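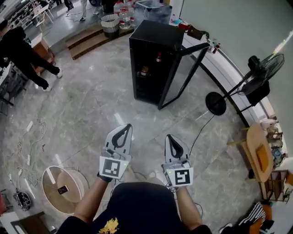 Hand-held grippers in use in front of the refrigerator cabinet, Lindlow open day

Open Day at Lindlow: Gallery
6 September 2022

Lindlow opened its ground floor to visitors for an afternoon of demonstrations. The program was put together by Myroslav Semeniuk, with Melaniia Dmytriv running the sessions on the floor. Visitors came in two groups, the first mostly from Felach and the second from the technical college in Jerkden.

The theme this year was teaching by hand. A person does an everyday job with a gripper in each hand, and the recordings are used later to train a robot arm on the same job. Earlier open days were mostly talks, and several people had asked to see more of the work itself.

About the picture

The grippers are a matching light grey pair with black curved openings at the tips. Each one has a white card with its own black pattern, and a small green light next to the card. Cables run from both of them.

The glass door of the tall black cabinet is open, with a bottle with a red cap on an upper shelf. Fetching and putting back was the task that drew the most questions, mainly about doors. Melaniia's answer was that doors take more practice than bottles - people pull them in an arc without thinking about it, and that arc has to be in the recording too.

Also on the day

Myroslav gave a short talk on how recordings are checked and sorted. He put the target for the fetching task at 800 recordings, with 300 done by the end of June. The slides are available from the front desk on request.

The Zakharchenko workshop lent the chairs for the talk and sent over a tray of pastries, which went quickly.

Visits for the rest of the fall

School and college groups can book through the Lindlow office. Please give the size of the group and say if anyone needs step-free access, as part of the floor is raised. Sessions last 2 hours. Individual visitors can put their names on the list for the next open day.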